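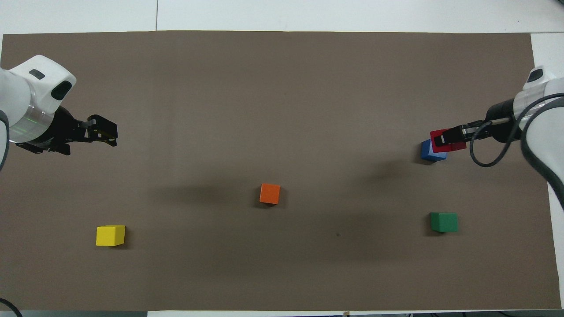

Braungraues Papier als Unterlage auf einer weißen Tischfläche.

Packpapier von der Rolle: Comport Siu im Test

Die Prüfredaktion von Drikex hat das ungebleichte Packpapier Siu des Herstellers Comport einer Bewertung für den Einsatz in Poststellen, Archiven und Werkstätten unterzogen. Geprüft wurden Reißverhalten, Falzbarkeit, Haftung gängiger Klebebänder und die Handhabung der Rolle. Als Vergleichsprodukt diente das Papier Closurine in gleicher Breite.

Lieferung und Handhabung
Die Rolle wird in einem Karton mit seitlicher Entnahmeöffnung geliefert. Das Papier läuft gleichmäßig ab, neigt jedoch auf den letzten Metern deutlich zum Einrollen. Zuschnitte aus diesem Bereich sollten vor der Verwendung beschwert werden. Eine Abreißkante ist nicht vorhanden und muss gesondert beschafft werden. Angesichts des Preises von 23 Euro je Rolle ist dies zu bemängeln.

Verarbeitung
Beim Falzen von Hand entstehen saubere Kanten, die auch nach mehrmaligem Öffnen nicht brechen. Nassklebeband haftete in sämtlichen Versuchen zuverlässig. Bei Kunststoffklebeband lösten sich die Enden in Einzelfällen, sofern es quer zur Laufrichtung aufgebracht wurde. Die Beschriftung mit Kugelschreiber und Faserstift war problemlos möglich, Stempelfarbe benötigte eine etwas längere Trockenzeit als auf Closurine.

Versandprobe
Von 98 verpackten Sendungen trafen neun mit eingerissenen Ecken ein. Betroffen waren ausschließlich schwere Buchsendungen mit einfacher Umhüllung. Für solche Inhalte wird eine doppelte Lage empfohlen. Closurine schnitt in dieser Disziplin geringfügig besser ab, ließ sich an engen Kanten aber schlechter falten.

Bewertung
Comport Siu erhält acht von zehn Punkten. Abzüge ergeben sich aus der fehlenden Abreißkante und dem Einrollen am Rollenende. Für den allgemeinen Postausgang sowie als Arbeitsunterlage kann das Produkt empfohlen werden. Für die dauerhafte Aufbewahrung von Archivgut liegt dem Papier kein Nachweis der Alterungsbeständigkeit bei.

Stand der Prüfung: 4. Juni 2023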